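Chapter 7
Showing a Robot What to Do

14 shares
3 comments

Most people who work with robot arms learn to write a program before they learn anything else. The program lists positions, and the arm visits them in order. This works well when the parts always arrive in the same place. It works poorly when a basket has been nudged, or when the thing to be picked up might be lying anywhere on a table.

In this chapter we take up a different approach. A person performs the task through the robot, the robot's movements are recorded, and the recordings are used to train a controller that can do the task alone. Each recorded performance is called a demonstration. The person giving it is called the operator.

Demonstrations can be given in two main ways. In hand guiding, also called kinesthetic teaching, the operator takes hold of the arm and moves it directly. The motors are set so that the joints give way under a light push. In remote control, or teleoperation, the operator stands back from the arm and moves it with a hand controller, a joystick or a smaller copy of the arm. Both methods record the joint angles and the opening of the gripper many times a second, usually along with pictures from one or more cameras.

Hand guiding is easy to learn. A new operator can feel the weight of the arm and will quickly sense when a joint is near its limit. Its main drawback is that the operator's hands and sleeves get into the camera pictures, and they won't be there when the robot works alone. Remote control keeps the work area clear, but the operator loses the sense of touch and has to judge distance by eye. Operators tend to slow down just before contact, and the trained controller will often slow down in the same places.

The task used through most of this chapter is a sorting task with cubes and shallow baskets. It was set up by Pramila Rastogi and Edin Vukčević for the Clekus course, and it suits beginners because the result is easy to judge. A cube is in the right basket or it isn't. The difficult part is the carry. The gripper has to stay high enough to clear the woven rim, and the cube has to be well inside the walls before the fingers open. A cube let go over an end wall can land on the rim and tip either way.

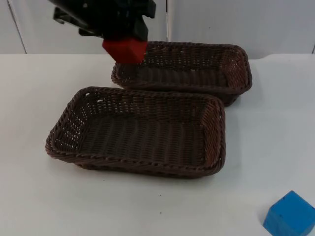
7.1 What makes a good demonstration

The red cube is in the gripper, over the end wall of the rear basket. The blue cube is on the table, well clear of both baskets. To an operator the next move is plain, but the controller has only the recordings to go by. If half the demonstrations swing the cube in over the end wall and half bring it across the long side, a simple controller may average the two and follow a path that nobody showed it.

For this reason a group of operators should agree on a few habits before recording begins:

Start every demonstration from the same arm position.
Pick up the cubes in an agreed order.
Lift straight up before moving sideways.
Pause over the middle of the basket, then lower and release.
Move the arm back out of the way before stopping the recording.

Habits of this kind apply to the operator's movements. The layout of the table is another matter, and it should change often. Move the baskets a little between recordings, turn them slightly, and put the cubes down in new spots, including near the edges of the camera's view. A controller trained on one layout will have learned that layout and very little else.

7.2 How many are needed

Catalina Lucero's group recorded 200 demonstrations by remote control and trained a first controller on them. It reached the cubes reliably but often released them early. A further 300 were then recorded, with the baskets moved each time, and early releases became uncommon. Your own numbers will depend on the arm, the cameras and the training method, so treat these as a starting point for planning your lab time.

Failed attempts need a decision as well. A dropped cube that is picked up again and placed properly can be worth keeping, as it shows the controller how to recover. A recording that ends with the cube on the floor should be marked as a failure and left out of training. Section 7.3 describes the labels used for this and explains how to enter them in the log.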